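Mar 11, 2023

My hands are tired tonight in a whole new place, down along the outside of the thumb where the handle of the gripper sits, and I told Amparo that after all these years of laundry I thought I had already found every spot that could ache. We spent the day in the bedroom with the quilt with the white grid and the pink flowers (I would take that quilt home in a minute), doing the blue cloth with the orange trucks over and over. I must say I got fond of those trucks.
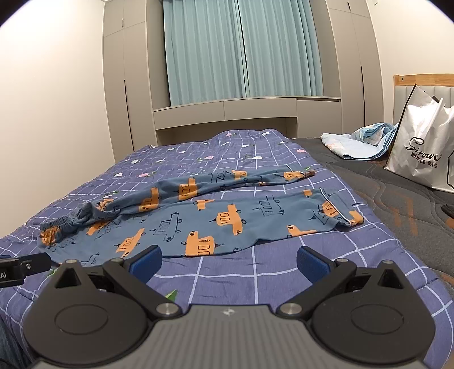
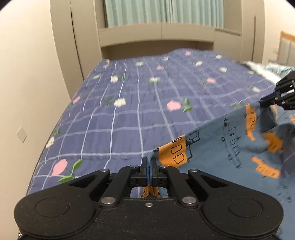 Hipólito Godoy says we are training our own replacements and we ought to at least ask for a cake. He said it at lunch, with his mouth full, and then he said it again more quietly when we were rinsing our cups, and the second time he left out the cake. He thinks that once Tralstead has what it needs from us, the folding tables at Skillov will be gone and there will be a row of arms there instead, and one person with a tablet walking up and down. I didn't have a good answer for him. I said they would still need somebody to find the socks, and he laughed, bless him, but it wasn't much of an answer and we both knew it.

I keep turning it over. When I started at the Pradside laundry it was all hands, and then the big press came in and everybody said the same thing Hipólito says now. Some of them were right, too. Two of the women from the sheet line never came back after that November, and I still think of them whenever I hear the press start up. But my shoulders are better for it, and I don't suppose I'd still be working if I'd had to haul wet sheets all this time. So which is it? I have been back and forth about it all evening and the dishes aren't even done.

What surprises me is how much I've had to learn about something I thought I knew by heart. With your own fingers you feel an edge before you see it. With the grippers you have to look, and come at the cloth from the side, and close slowly, and wait a second before you lift, and if you get two layers when you wanted one you set it down and start over. Amparo Paredes is better at it than I am! She hums while she does it and it seems to keep her slow. I rush. I've been rushing since I was nineteen, they paid us by the basket then, and it's a hard thing to get out of a person.

The plan is for 900 folds from each of us before they move us on to towels, and 4000 from the whole group by the time the lease on the practice rooms runs out. The pay is a little better than on the floor and you can sit down between turns, so I'm not complaining. I do miss the noise, though, and the radio, and people shouting across the tables about their kids. It's very quiet when you're paying attention to a corner of cloth.

Mrs. Cifuentes from the office stopped by after lunch and I got up my nerve and asked her flat out what happens to the folding tables. She said there will be jobs in checking and mending, and that those of us who did the grippers will be asked first. I asked if she could put that on paper. She said she would see, and she wrote something in her notebook, and I'm going to ask her again, and I've told Hipólito he has to come with me when I do. He says he will if I bring the cake.

Lemon, I think. I have to buy eggs. And find the hand cream, the good one in the green tube, before I go back in.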